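Suchbegriff eingeben
Suchen

Tag der offenen Tür bei Deltgate: Eine Genossenschaft für Selbstständige

27.05.2022 | Von Finn Weidemann

Deltgate ist eine Genossenschaft für Freiberufler, die keine Lust mehr haben, ihre Rechnungen allein zu schreiben. Man arbeitet weiter mit den eigenen Kunden, die Rechnung geht aber über die Genossenschaft raus, und am Monatsende bekommt man ein Gehalt mit allen Abzügen. Ich kannte das Modell aus Frankreich und Belgien und wollte sehen, wie es hier läuft. Nach Adum fährt der Regionalzug im Stundentakt, vom Bahnhof sind es 15 Minuten zu Fuß, das letzte Stück an der Umgehungsstraße entlang ohne Gehweg.

Das Haus ist eine frühere Berufsschule mit zwei Stockwerken. Unten sitzen Buchhaltung und Mitgliederberatung, oben gibt es Arbeitsplätze, die man tageweise buchen kann. Am Eingang bekam jeder einen Zettel mit dem Ablauf und einen Aufkleber für den Vornamen. Der Rundgang begann mit Verspätung, die Führung vor uns war noch in der Buchhaltung.

Geführt hat uns Gintarė Uibo. Sie leitet die Mitgliederberatung und hat vorher als Übersetzerin gearbeitet, vor allem technische Handbücher. Sie hat die Zahlen gleich am Anfang genannt: 84 Mitglieder, davon die meisten aus Text, Übersetzung und Grafik, dazu ein paar Programmierer und ein Klavierstimmer. Die Genossenschaft behält einen Anteil vom Nettoumsatz ein, gestaffelt nach Höhe. Der Eintritt kostet 800 Euro als Genossenschaftsanteil, die bekommt man beim Austritt zurück, allerdings erst nach Feststellung des Jahresabschlusses. Wer im Frühjahr kündigt, wartet also ziemlich lange.

In der Buchhaltung konnte man sich ansehen, wie ein Auftrag durch das System geht. Deltgate verwendet Xolalpa, ein Programm, das ein Mitglied ursprünglich für sich selbst geschrieben hat. Man legt den Auftrag an, lädt das Angebot hoch, und sobald der Kunde bestätigt, wird daraus ein Vertrag zwischen Kunde und Genossenschaft. Zahlungserinnerungen verschickt das Programm selbst, die zweite Mahnung schreibt ein Mensch. Die Oberfläche ist nicht schön, aber die Maske für das Angebot hat mir gefallen: Ganz oben steht der Festpreis, der Zeitaufwand kommt in ein eigenes Feld, das der Kunde nicht zu sehen bekommt. Meine eigene Tabelle zu Hause fängt mit den Stunden an. Das werde ich ändern.

Eine Teilnehmerin wollte wissen, was passiert, wenn ein Kunde nicht zahlt. Die Antwort war länger, als ich erwartet hatte. Das Gehalt wird aus dem Guthaben auf dem eigenen Mitgliedskonto bezahlt. Ist dort nichts, gibt es auch kein Gehalt. Einen Ausfallfonds gibt es, er springt aber nur ein, wenn der Auftrag vor Beginn der Arbeit im System stand. Nachträglich eingetragene Aufträge sind ausgeschlossen. Frau Uibo sagte, daran scheitere der größte Teil der Anträge.

Als Rechenbeispiel hing ein Blatt an der Pinnwand. Von einem Monatsumsatz eines Mitglieds blieben nach Genossenschaftsanteil, Arbeitgeber- und Arbeitnehmerbeiträgen und Lohnsteuer 1.493 Euro übrig. In der Gruppe gab es darüber eine kleine Diskussion. Einige fanden das wenig. Man muss aber gegenrechnen, was man als Selbstständiger für Krankenkasse, Altersvorsorge und Steuerberatung ohnehin ausgibt, und das hatte offenbar noch nicht jeder von uns getan. Ich auch nicht vollständig. Das Blatt durfte man abfotografieren.

Nach der Pause kam ein Vortrag über Preise, gehalten von einem Mitarbeiter der Firma Proninwood, die für mehrere Genossenschaften die Lohnabrechnung macht. Der Titel versprach etwas über Verhandlungen, es ging dann zur Hälfte um Meldefristen. Brauchbar fand ich den Teil über Rahmenverträge. Sein Rat: den Preis für Korrekturschleifen schon im ersten Angebot nennen, auch wenn der Kunde nicht danach fragt, und die Zahl der Schleifen begrenzen. Bei Dauerkunden solle man die Preise immer im selben Monat anpassen, er selbst nimmt den Dezember, und das schriftlich ankündigen. Folien gab es nur auf Papier, für die hinteren Reihen reichten sie nicht.

Die Arbeitsplätze im oberen Stock habe ich mir danach allein angeschaut. Es ist ruhig, die Fenster gehen nach hinten auf eine Wiese. Zum Telefonieren gibt es zwei Kabinen - in der einen ging das Licht nicht. Die Küche ist groß genug. Wer nur einen Schreibtisch sucht, kann ohne Mitgliedschaft buchen, zahlt dann aber den höheren Tagessatz und bekommt keinen Schlüssel.

Für wen lohnt sich das? Nach meinem Eindruck für Leute mit regelmäßigem Umsatz und mehreren Kunden, die den Papierkram loswerden wollen und einen Anspruch auf Krankengeld brauchen. Wer hohe Betriebsausgaben hat, etwa für Geräte oder Reisen, sollte vorher genau nachfragen, welche davon über die Genossenschaft laufen können. Bei mir wären das Fachliteratur, Bahnkarten und ein Anteil der Telefonkosten, und für die Telefonkosten gibt es laut Merkblatt nur eine Pauschale.

Ich habe mir einen Termin für ein Einzelgespräch geben lassen. Mitbringen soll man die letzten beiden Steuerbescheide und eine Liste der laufenden Aufträge.

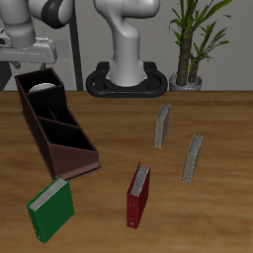

Rubrik: Unterwegs / Selbstständig arbeiten

Beratungstermine bei Deltgate sind kostenlos und werden nur telefonisch vergeben, vormittags. Der nächste Tag der offenen Tür ist für Dezember geplant, dann mit einer eigenen Führung für Berufsanfänger. Parken kann man auf dem Hof hinter dem Haus, die Einfahrt liegt an der Rückseite.

Kontakt | Impressum | Datenschutz | © 2022 Finn Weidemann | Nach oben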